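Packing & Dispatch, session 4 handout
Jarndale evening course, small parcels unit

Carrying on from last time (tape, void fill). Tonight = the box itself and where you put it. Bring your own marker, we ran out.

1. Bench first
Clear space on one side for the box, other side for the item. Always the same way round. Yellow tape on the bench = a reference mark, leave it alone pls, don't peel. Stains and scuffs on the green top are OK to work on, loose bits are not. Wipe before every box. Grit gets under the base and scratches anything with a gloss finish.

2. Box open, lid back
Fold lid fully away from you so nothing is in the way of your hands. Lid with a cutout: keep it at the far side. Check the inside is empty (old slips!! see the Lellov returns story from session 2).

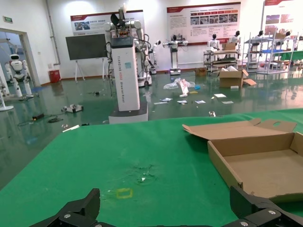 Cardboard box on the right side of the green table, lid folded back.

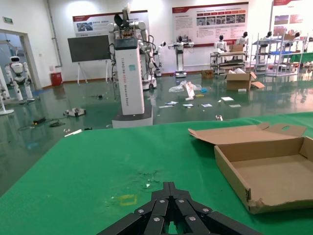
3. Corner check
Run a thumb down each corner. Torn or frayed = fine for practise, never for sending. Soft corner, same thing. Taturstead rule is 600 g max in the low tray boxes, over that go to the double wall. Write it down, it comes up in the April test.

4. Loading
Heavy side down. Flat things flat. Cables coiled and tied, not stuffed. Paper slip last, on top, face up. Close front flap before lid, otherwise it buckles and you start agian.

5. Floor
Anything dropped gets picked up at the end of the round. Bags especially, a shiny floor plus plastic bag = somebody on their back.

Homework: read Yáñez packing sheet, both sides. Fill in the weight table, line 1,290 g is the tricky one (which box? why?). Hand in at the start of next session, stapled.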